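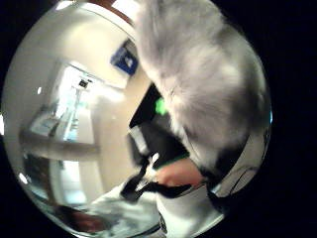 Wundilum is a plush toy lending library and small shop in Skovville, second floor of the Rezaei Building, door next to the elevator. We started with one shelf and a lot of bears. Long pile is still what people ask for most, the fluffy gray kind with the lighter streaks running through it, like up there, big enough to fill your whole view when you get close. It's also the worst to brush. We stock it anyway. Short pile, fleece, velour and knitted too, ask at the desk.

What we lend

400 toys on the list right now. Animals mostly, then fruit and vegetables, then a shelf we call Other (one teapot, several clouds, a slice of toast). Schools and day cares borrow by the box, families by the piece. Box loans run four weeks. Family loans two, renew by phone or just come in. We did 1,659 loans last year and most of them came back on time, thank you!!

Membership is $8 a month per household. No deposit. If an ear comes off, tell us, we'll sew it back on. Please don't glue it. Really, no glue.

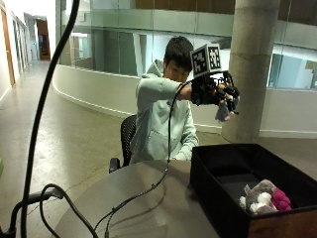 Checking is the slow part of the job. Every toy gets looked over when it comes back and again before it goes out. Seams, eyes, tags, anything hard where it should be soft. You can't do it from across the room, you have to pick the thing up. Small ones like the gray plush in his hand are quick enough to turn over, though the seam under a short leg hides well and you want to pull the pile apart with a thumb. The table is round and gray and smooth, good for this, lint shows up and wipes straight off. Bigger toys we do on the floor on a sheet.

Then washing. Cool water, mesh bag, low spin, air dry on the rack. Anything with a Mosteck sound box inside gets surface cleaned only, those don't come out of the lining without a fight. If you borrow one the batteries are already in.

Packing a box

We have 33 sets made up for schools, each with a card listing whats in it. Garden, farm, ocean, breakfast, and so on. Mixed sets are made to order, so you could have a couple of fruits and a leaf in with the animals if that's what the class is working on. Flat things go in against

the side, round lumpy things under or next to them, and the long-eared ones last so the ears don't get creased.

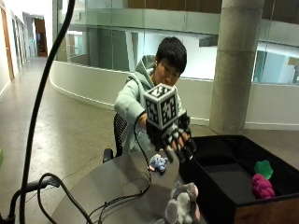 Leave some room at the top. A box stuffed full comes back with everyone squashed and the fur takes days to stand up again. Pale colors go in a cotton bag first if there's a strong pink or a red in the same set, we learned that the hard way with a white rabbit in October.

Returning a box: same card, same toys, any order. Missing one? Check the coat hooks and under the reading corner cushions, then email us. We don't charge for the first lost toy.

Donations

Yes please, clean ones, no loose beads, no toys with magnets. Drop them at the desk in a tied bag. We can't pick up at the momment, the van is off the road.

Page updated 2026-07-26. Opening hours are on the Visit page.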